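How a Robot Gets Onto the Shopping List

The Trakum Learning Center, Young Readers' Pages

Many people imagine that buying a robot is like buying a toy. A person sees one, likes it, and pays for it at the counter. When a school, a library, or a workshop buys a robot, a good deal of planning is done first. This page explains how that planning works at the Trakum Learning Center.

What is the robot for?

The first question is always about the job. A robot that vacuums a floor is very different from a robot that picks up a block. At Trakum, the staff wanted an arm that could pick up small objects from a table and set them down in another place. They wrote this on a single sheet of paper, called a needs list. A needs list says what the machine must do. It does not name any machine or any store.

The needs list also says how big the objects will be and how heavy. A gripper that is made for small blocks may not be able to hold a bowling ball, and a gripper made for bowling balls may crush a small block.

What is a budget?

A budget is a plan for money. It is made before any money is spent. It shows how much there is, and what each part of it is meant to buy.

The Center's budget for the robot arm was $1,087. That may sound like a large sum, but it had to cover more than the arm. Other costs were:

A gripper, which is the part that holds things
A small camera, so that the robot can collect pictures of its work
Cables and a power supply
Spare parts
Blocks and other objects for practice

The price of the arm by itself is called the purchase price. The price of everything together, including repairs in later years, is called the total cost. Planners look at the total cost. A cheap arm that needs new parts every month can cost more in the end than an arm with a higher purchase price.

Comparing offers

When the needs list and the budget were ready, the Center asked for prices from two sellers, Gendthorpe and Bidum. Each seller sent a quote. A quote is a written promise of a price, and it usually lasts for a set number of days.

The Gendthorpe quote was lower, but the gripper was sold separately. The Bidum quote included the gripper and 4 spare fingers. Fingers are the parts of a gripper that touch the object, and they can wear down with use. When all the costs were added up, the Bidum offer was the better value.

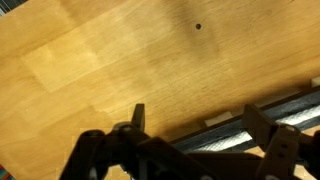 The gripper's two dark fingers over the wooden surface. A small pale block rests beside the long dark strip.

Planning for the space

A robot arm needs a place to work. Before ordering, the staff measured the work area and checked how far the arm could reach. They looked for an electrical outlet nearby. They also planned a clear zone, where people do not stand or lean while the arm is moving.

Furniture can be part of the budget too. If the work surface is too small or wobbles, a new one must be paid for from the same money.

Planning for time

Equipment does not always arrive quickly. The time between placing an order and receiving it is called the lead time. For the Center's arm, the lead time was 16 days. The staff placed the order in June so that the arm could be set up and tested before classes began.

Time must also be set aside for learning. A new robot has to be put together, connected to a computer, and adjusted. The Chaturvedi Room, where the arm is used, was reserved for this work.

Words to know

Budget: a plan for how money will be used
Gripper: the part of a robot that holds an object
Lead time: how long it takes for an order to arrive
Quote: a written price from a seller
Total cost: the price of a thing and of everything needed to keep it working

Try it yourself

Choose a piece of equipment that your classroom could use, such as a pencil sharpener or a fish tank. Write a needs list for it. Then list every other item that would have to be bought with it, and ask an adult to help you find the prices. Add them together and compare the total with the price of the first item alone.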